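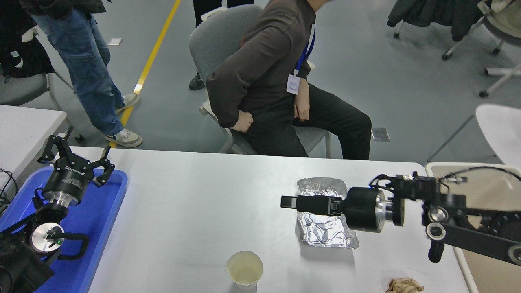
Vutlow 60 Height-Adjustable Workbench

Reading time: 4 minutes

The Vutlow 60 is a height-adjustable bench for assembly, inspection and packing work. It is supplied by Brolarach to workshops, training centres and public bodies, and is intended for rooms where several people use the same bench in the course of a day. It may be used seated or standing.

The bench replaces the earlier Vutlow 50, which was withdrawn from general sale in February. Spare feet, handles and worktops for the Vutlow 50 remain available on request. The two frames do not share the same leg fixings, and a worktop drilled for one will not fit the other without new holes.

Worktop

The standard worktop is 60 cm deep and is offered in two widths. It is finished in a matt grey surface chosen to reduce glare under ceiling lights. The front edge is rounded and has no lip, so that the forearms may rest on it during close work. A worktop with a raised rear edge can be ordered where small parts are likely to roll.

The surface will withstand ordinary cleaning products. It should not be used as a cutting board, and hot tools should be kept in a holder. Scratches cannot be polished out. Where heavy wear is expected, customers are advised to order the replaceable cover sheet, which is fixed at the corners and can be changed without removing the worktop.

Frame and adjustment

The frame is of welded steel with a painted finish. Height is set by a folding crank handle on the right-hand side. A left-hand handle may be specified at the time of order but cannot be fitted afterwards. The handle folds beneath the worktop when not in use and should be returned to that position before anyone sits down.

A scale on the inner face of the right leg shows the present height, which allows regular users to note their own setting. Levelling feet are fitted as standard. Lockable castors are available for benches that must be moved, although a bench on castors will stand slightly higher at every setting.

Seating

Brolarach does not supply a chair with the bench. Any office chair with adjustable seat height will generally be suitable. Armrests should pass freely beneath the worktop or be low enough to remain clear of it. If they strike the front edge, the user will tend to sit too far back and lean forward to reach the work.

The chair should be set first, with both feet flat on the floor, and the bench then brought to the height of the elbows. For fine work the bench may be raised a little further. Users who change between sitting and standing should reset the bench on each occasion – a compromise height is seldom comfortable for either.

Positioning in the room

Sufficient space must be left behind the chair for the user to stand up without stepping into a walkway. Where walkways are marked on the floor, the chair should remain clear of the marking when pushed back. Benches may be placed side by side using the Sindar linking plate, but linked benches must be set to the same height before the plate is tightened.

Delivery and assembly

The bench is delivered in 6 packages. Assembly requires two people and the tools supplied. The worktop should be laid face down on the packing sheet, not on a bare floor, while the frame is attached. All bolts should be checked again after the first month of use.

Delivery is made to the ground floor. Delivery to other floors can be arranged in advance, provided that there is a lift large enough for the worktop.

Care and inspection

The adjustment screws are greased during manufacture and need no further attention in normal use. If the handle becomes stiff, the bench should be cleared and lowered fully, then raised again. Continued stiffness should be reported. The cover over the screws must not be removed by the customer.

Lilla Szénási, Product Manager, has prepared an inspection sheet for customers who keep several benches. It is supplied in printed form with every order and may be copied freely within the customer's own organisation.

Ordering

The order code for the standard bench is 1149. The chosen width, handle side and choice of feet or castors should be stated on the order form. Benches ordered with a left-hand handle are made to order and cannot be returned unless faulty.

Enquiries about linked layouts, or about replacing existing Szalai benches, should be addressed to Attila Bakos in the Sales Office. A simple floor plan showing doors, pillars and power sockets should be enclosed.

Page last revised: May 4, 2026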